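Week 4 handout: where do the examples come from?

Last time I promised we'd get away from loss curves for a bit, so this week is all about gathering demonstrations. It's the part of the job I like best, and it's also the part most projects rush (mine included, the first time round!).

Our course set is called Leler, and it's made entirely in simulation. Each demonstration is one short kitchen task, done from start to finish by a person steering the simulated arm. We log the joint angles, the state of the gripper and the views of the kitchen at every step, and the learner's job is to copy what the person did. It's plain imitation, nothing cleverer than that for now. 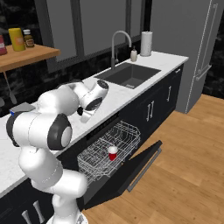 What you want from a set like this is spread. If every demonstration begins with the arm in the same pose, your policy will be lovely from that pose and hopeless a hand's width to the left of it — I learnt this on Manalo, my older set, which had 949 demonstrations and hardly any variety in them. A much smaller set with the start poses and objects shuffled did better on every task I tried.

So before you record anything, write down what you're going to vary and what you're going to leave alone. Then stick to it for the whole session, even when you get bored.

Slow, hesitant runs are a nuisance too. The learner copies your dithering faithfully, pauses and all. Do a few practice goes first and bin them. A fumble you recover from is worth keeping, though, so tag it as a recovery and carry on.

For the lab: work in pairs and record 15 demonstrations each, all of the same task. Keep 2 of yours back for testing and train on the other 13. Notes on your start poses go in the same folder as the logs, please — I do read them!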